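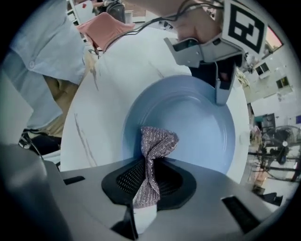
We drove up to Furkstead in May for the open day at the Dixit pottery, which makes tableware on the edge of town beside the old rail yard. It is 3 hours from Erville if you skip the interstate. Parking was in a gravel lot across the road, and the line at the gate took ten minutes.

Tours left on the half hour. Ours started in the clay room, where the raw material comes in by truck and gets mixed with water in tanks set into the floor. The guide let us handle a piece before and after it had been through the pug mill. The first was gritty and full of air. The second felt like cold butter.

From there we went to the forming shop. Plates are pressed on a spinning head, one at a time, and the worker trims the rim with a wet sponge before setting it on the drying rack. Mugs are cast in plaster molds and the handles go on by hand. The shop turns out 855 pieces on a normal day, and most of those are plates. Bowls were not being made when we visited.

The kiln hall was the warmest part of the tour and also the loudest. The older kiln was shut down for new brick, so we could look inside. The newer one came from a company called Jaltix and runs overnight. A sheet taped to the control cabinet listed the firing steps in pencil, with several crossed out and rewritten. Somebody in our group asked about the gas bill and the guide said it was high.

Glazing was my favorite stop. The glaze in the buckets looks nothing like the finished color. A chalky pink comes out dark green, and a gray one comes out blue. Test tiles cover the whole back wall, each with a number scratched in the clay. Number 346 was a speckled brown that I would have bought on the spot, but it has never gone into production.

The tour ended at the seconds shop. Prices were fair. Dinner plates with a pinhole or a small glaze skip were half off, and chipped pieces were in a crate by the door for a dollar each. We got four soup bowls and a butter dish without a lid. They wrap everything in newspaper, so bring a box if you are buying much.

Lunch was sandwiches and potato salad from a tent in the yard. The coffee was weak. There was a hand-building table for kids next to it, with a long wait by noon.

Admission is free, but the tour needs a ticket, and they stop at 100 for the day. We got there at nine and had no trouble. Wear closed shoes, as they turn people in sandals away from the kiln hall. The next open day is in October.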